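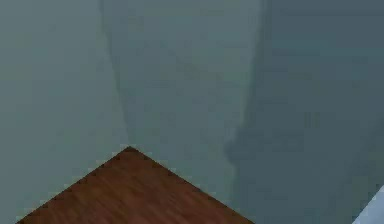 Issue 12

Balport Ferry Timetables: readme and data card

Hi, and thanks for downloading this! It's a set of old ferry timetables for the three routes out of Balport harbor, typed up from the paper booklets the ferry office used to hand out free at the ticket window. My aunt kept hers in a cookie tin. I inherited the tin, got hooked, and started asking other people on the Hedside shore if they had any lying in drawers. They did. Lots of them did.

The readme gets a new issue number every time I change the data, so if yours says anything lower than the one at the top, you have an old copy and should grab the new one. The last change before this was in August, when I fixed the Lenihan return sailings (more on that mess further down).

What you get

sailings.csv — the main file, one row per sailing, 2103 rows
pages.csv — one row for each booklet page, saying which booklet it came from and what shape it was in
stops.csv — the landing places, with every spelling I found
notes.txt — footnotes from the booklets, copied as printed, typos and all

No scans in the download. They're huge and some are ugly. If you want to see one particular page, ask and I'll send it.

The routes

Balport to Ordale is the long one and has the most sailings by far. Balport to Hedside is the short hop, the one the school kids took, and it changes hugely between term and vacation. Balport to Lenihan only ran in the warm months, and in some booklets it doesn't show up at all, so please don't go looking for a missing winter table. There wasn't one.

Some Ordale boats stopped at Hedside on the way, but only "by request," and the booklets are very coy about what counted as a request. One footnote says to wave. I've put these in as normal Ordale sailings with request_stop set to yes.

Columns in sailings.csv

sailing_id: just a number I gave it. It never gets reused, even if I delete a row.
route: ordale, hedside or lenihan, all lowercase.
direction: out means away from Balport, in means back to Balport.
season: summer or winter, going by the booklet cover and not the weather.
day_group: weekday, weekend or holiday. The booklets had much fussier groupings than that, and the original wording is in day_text if you need it.
depart and arrive: 24-hour time, like 07:40. The paper used a.m. and p.m., or sometimes bold type for p.m., which is where a lot of my early mistakes came from.
request_stop: yes, no, or blank for routes where it doesn't make sense.
note_ref: points to a line in notes.txt.
page_id: points to pages.csv.
sure: yes or no. See below, it matters!

How I typed it up

By hand, mostly at the kitchen table, a page at a time. I tried text recognition software first and it made a complete hash of the columns. The printers loved those little rows of dots between the place name and the time, and the software read them as everything from commas to the letter i. So I went back to typing, read each page out loud to myself afterward, and fixed what sounded off. (A ferry that arrives before it leaves sounds very off.)

I had 171 pages to start with. Once I took out repeats, ads and the pages that only had fares on them, 148 were left, and those are the ones in pages.csv. The fares may get their own file someday. They come with a whole language of their own, with bicycles, prams, "small livestock," and a book of tickets that seems to have cost more than buying the tickets singly, and I haven't had the stomach for it yet.

About the "sure" column

If sure is no, I could read something but wouldn't bet lunch on it. Usually it's a 3 that might be an 8, or a fold running right through the minutes. Tea stains too. I filled in my best reading, so if you're making a chart you can keep those rows and be fine, but if you're trying to settle an argument about whether your grandfather could have caught a certain boat, leave them out or write to me first.

People also wrote on their booklets. Where somebody crossed out a time and penned in a new one, I kept the printed time in depart and put the handwriting in notes.txt. Some of those pencil changes are probably right, because the office was known for changing a sailing and then just telling whoever came to the window.

Known problems

The Lenihan returns. Two booklets printed the return table upside down in the order of stops, and I copied it faithfully for several issues before a very patient reader pointed out that I had boats going backward. Fixed now. If you made anything with an older copy, redo the Lenihan part, and sorry.

Place names wander. Ordale Pier, Ordale Quay and plain Ordale all seem to be the same landing, and I've treated them that way. Hedside Steps and Hedside Slip I'm less sure of, so they're still separate in stops.csv.

Winter is thin. People kept summer booklets, I guess because summer is when they had visitors. Don't compare the number of rows between seasons and decide the ferry hardly ran in winter. It ran plenty.

None of this tells you what the boats did on the day. Fog, engine trouble, low water at the Slip, a late mail van — you won't find any of it here. A timetable is a promise and I only typed up the promises.

Things I'd love to see someone do

A map with the boats moving on it! I've wanted one from the start and can't code well enough. I'd also like to know whether the school sailings lined up with the Hedside bell times, if anyone has those. And a plain printable version in big type would make a few people around here very happy.

Using it

Help yourself. School projects, family histories, model harbors, whatever you like. Say where it came from and mention the issue number so people can match it up. If you sell something made from it, fine by me, but send a copy of whatever it is because I'm nosy.

Sending booklets

Yes please, especially winter ones. A flat phone picture in daylight is enough, one page at a time, with the page number showing if there is one. Don't press or iron the folds first (somebody did, and the ink came off on the iron). Booklets for the Lenihan route with the green cover are the ones I'm missing most.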